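Search this site Search Enter keywords Go

Lakeck Collection Bench: Pre-Session Safety and Inspection Checklist
Soft-object grasping set, November round

Initial each line before the arm is powered. Comments go under the item they belong to, and please do write them, they get read!

1. Emergency stop pressed, released and reset. OK
Comment: Clicks cleanly. Mounted within reach of the left hand now, a huge improvement on the old spot.

2. Arm travel limits loaded from the Lucero profile. OK
Comment: Checked against the mat corners at low speed. The arm stops short of the bench edge every time.

3. Finger screws snug. OK
Comment: One had backed out a little on the lower finger. Tightened by hand, not with the driver. Worth a second look at the midday break.

4. Fingertip pads clean, no tears or lint. OK
Comment: The fluffy pieces shed. Wipe the pads every 5 grasps or the fibers build up and the piece slides.

5. Wrist camera lens wiped, cable clipped. OK
Comment: Lovely sharp picture this round — you can read the small squares on the mat right up to the fingertips.

6. Cutting mat flat, taped at the corners. OK
Comment: Plenty of old knife marks on it. Leave them. The Nultavlow model should learn to live with a scratched mat.

7. Lamp fixed in position. REDO
Comment: Got bumped between runs 2 and 3. Both repeated. Please mark the lamp foot with tape.

8. Hands clear before each start. OK
Comment: Say "clear" out loud even when working alone. Reset the soft piece only after the arm has parked.

9. Failed grasps kept and labeled. OK
Comment: 29 examples saved this session, drops included. The drops are some of the best material we have, so don't delete them because they look clumsy.

10. Soft pieces checked for loose threads. OK
Comment: A long tail can work its way in between the fingers. Trim anything that reaches the finger joint, but keep the lumpy shapes. Lumpy is great — every grasp comes out different.

11. Session copied to the Lendus drive and opened once to check it plays. OK
Comment: Took three minutes. Start it before sweeping the bench.

Still open: lamp tape, spare pads.

Recent items
Lendus drive: naming your sessions
Lucero profile change notes
Bench lamp replacement
Nultavlow: what counts as a failed grasp
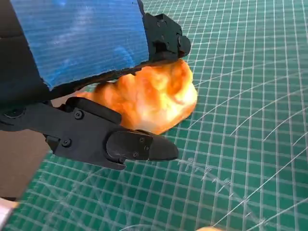
How often should the fingertip pads be wiped when the set uses fluffy pieces?
Every 5 grasps, and again before the arm is parked for a break.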